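Perninell wall paint, one-gallon can, item 1774

I've sold a lot of paint in my time and this is the one I take home! It goes on thick, it barely smells, and if you let the first coat sit overnight you can usually skip the third (I never skip the second). It's made for living rooms, bedrooms and halls.

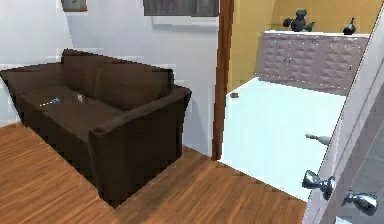
One buyer wrote in that the satin dried darker than the chip, so please, please get a sample pot first.

We mix 900 shades at the Girbridge counter. Flat is best for old plaster, satin if you've got kids or dogs.

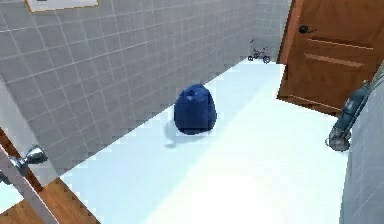

For kitchens and baths I'd go up to semi-gloss, item 2055, same price. Wash the walls down first and let them dry.
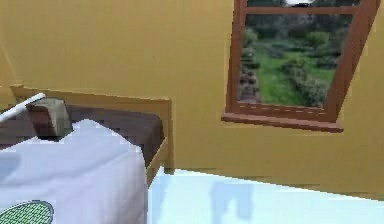

Yellows and reds need the gray primer under them, and yes, I learned that one the slow way. Primer's sold separately.
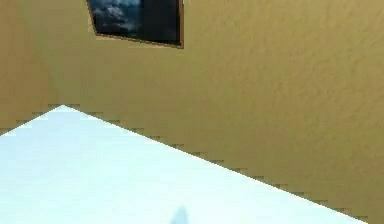
Prendergast Home Supply | Paint & Wallcovering Department

Pickup at Pevden is back as of April. Mixed colors can't be returned, sorry!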